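Subject: Re: [hevthorpe-golf] Which shoes for the Thursday walkers?

Hello all, and thank you for the patience while I caught up with my mail.
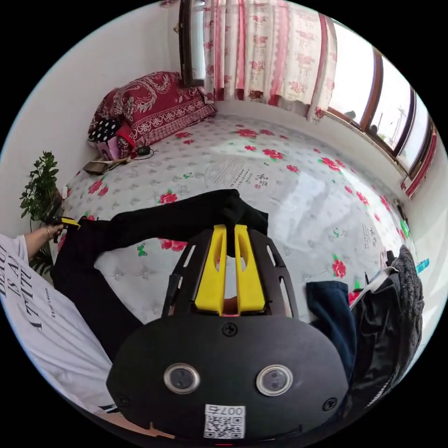
Do I need spiked shoes to walk the course at Hevthorpe in the fall?

Most people who walk it are fine in spikeless shoes until the leaves come down, and after that I'd go with soft spikes, mainly for the bank behind the second green and the long slope on fourteen.

Now to the message that got this going, which I'm quoting so the newer folks can follow along:

> I have been walking in the same old pair of Lekau spikeless shoes for
> two seasons and the left one lets in water at the toe. I play once a
> week, always on foot, pulling a cart. I don't want to spend a fortune.
> The shop in town has the Gikico waterproof pair for $197 and that made
> me swallow hard. Is there anything cheaper that will get me through
> to the end of the season? And does anyone wear a half size up for
> thick socks?

First of all, I feel for you, because I swallowed hard at that same shelf back in July! I tried the Gikico pair on twice (the young man in the shop was very kind about it) and they are lovely shoes, light and snug at the heel, but I just couldn't talk myself into it. What I did in the end was buy last year's Tan shoes off the clearance rack, and I've worn them for every round from then on. They aren't pretty. The tongue slides over to one side by the turn and I have to stop and fix it, usually while somebody is waiting on me. My feet have stayed dry in the morning dew, though, and that's mostly what I was after.

If yours only leak at the toe, you might get by with a tube of shoe sealant for a while. Clean the seam well, let the shoe dry overnight away from the heater, and put on two thin coats. I did this with my old pair and got a good stretch of extra rounds out of them before the sole started to go.

On the half size question, I say go up if you wear wool socks, but take those socks with you to the shop and walk around in them, downhill if they have one of those little ramps. My big toenail has never forgiven me for skipping that step. Wide fittings may suit you better than a longer shoe, and Tan does make a wide.

One more thing while I'm rambling. If you do move to soft spikes, look at them every month or so and change the worn ones. The wrench costs next to nothing, and I have a spare in my bag that you're very welcome to borrow. I'll be by the putting green at 8:30 on Thursday as usual, wearing the ugly shoes, so come and have a look at them before you buy anything.

Warmly, and see you out there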